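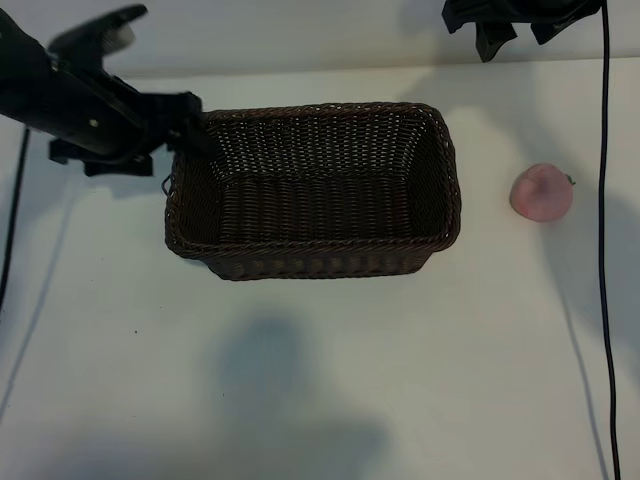
What were we trying to learn with the basket study?
We wanted to know whether a policy that has seen one object a great many times does better when it is also given a close-up view from the wrist, or whether the fixed view of the table is enough on its own to get a gripper onto a woven rim and a piece of fruit into the basket.

Basket and Peach: Pictures from the Pleltton Study

Posted October 14, 2026

Welcome to our little gallery! We have been promising to put some pictures from the Pleltton study online ever since the write-up went around in April, and a good many of you have written to ask what the work looks like day to day, so we've finally sat down and done it. There are only a couple of pictures for now (we are slow at this, and we do like to write long captions), but we think they give a fair idea of how simple the setup is and how much there is to think about even when the whole task comes down to a basket, a peach and a white table.

For those who are new, the short version goes like this. Pleltton is the name of our training recipe, and it was put together at the Birnside lab over a rather long winter. We collected 748 demonstrations, all of them driven by hand by our own operators, and then trained two versions of the same policy. One version gets only the view of the whole table. The other gets that view plus the one from the wrist. Everything else was kept the same, down to the learning rate and the number of training steps, and then both versions were run through 199 trials apiece with starting positions drawn from the same list.

The opening picture is the whole-table view, with the black gripper up at the rim of the basket and the pink peach off to the right on the bare tabletop. We are very fond of this view! It's the one we reach for when we want to work out what a run was up to, and it's the one the table-only policy has to live with. From this distance the braided border of the basket is quite a thin target, and you may notice how dark the gripper and the wicker both are, which makes the meeting point between them harder to read than you'd hope. We spent a long time on that problem, and there's a section on it in the write-up for anyone who enjoys that sort of thing (we certainly do).

We should say a word about the basket. Our earlier Lehner task set used smooth plastic bins, and both policies got so comfortable with them that the results stopped telling us much. A woven basket asks for more. The rim has a twist to it, the sides slope, and the weave lets the light through, so the shadow on the table has its own pattern. We thought for a while about painting it a lighter color and then decided to leave well enough alone, and we're glad we did.

The next view comes from the wrist, and it's where most of our arguments at lunch begin.
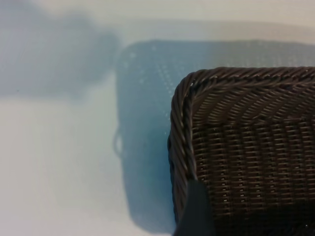 Why does a close view of the rim help the policy?
The twist of the border fills a good part of the wrist view, so a small sideways error in the gripper's position shows up as a large change in the picture, and the policy has something definite to correct against before the fingers close.

A dark finger comes up from the bottom, right at the edge of the basket, and over to the left lies the big soft shadow with its sprinkle of tiny light spots. Those speckles caused us a surprising amount of bother! Early on, the two-view policy seemed to be paying attention to the shadow as much as to the basket, and it took 6 rounds of retraining with varied lighting before we were satisfied that it had settled on the rim.

As for the result, the version with both views came out ahead on rim contact, and by a comfortable margin. On placing the peach the two were much closer together than we had expected, and we would rather leave that as an open question than dress it up. We are repeating the placing trials at our Zollutside bench with a second basket of a different shape, and pictures from there will be added to this page as we get to them. Do write in if you'd like the list of starting positions, and thank you, as ever, for your patience with us.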